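Hi Bethel,

June's been a big one for the Dasby Community Pantry, so grab a cuppa! We handed out 1060 hampers, our best month so far, and the Ullard run is finally going out every Saturday (Larysa drives, I navigate, badly).

Your grant has paid for the second fridge and the shelving, $2296 all up. That leaves $139 in the equipment line – I'd love to put it towards crates if you're happy with that.

The cooking classes are slower going. We'd hoped for 100 sign-ups by now and we're well short, mostly because the hall kitchen keeps getting double-booked. Nadhirah is chasing a regular evening spot at the Vasylenko centre.

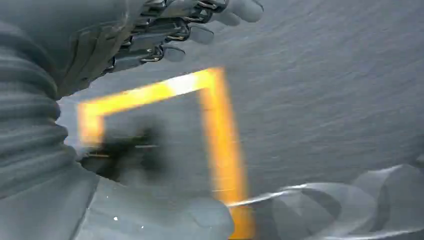 Zlata Karpenko

Next up is the winter soup roster, and I'll send the receipts through once the shelving invoice arrives. Ring me any time after 3 pm!

Recent updates
Fridge number two has a home
Ullard run: first deliveries
Soup recipes wanted

Contact us | © Dasby Community Pantry | Back to top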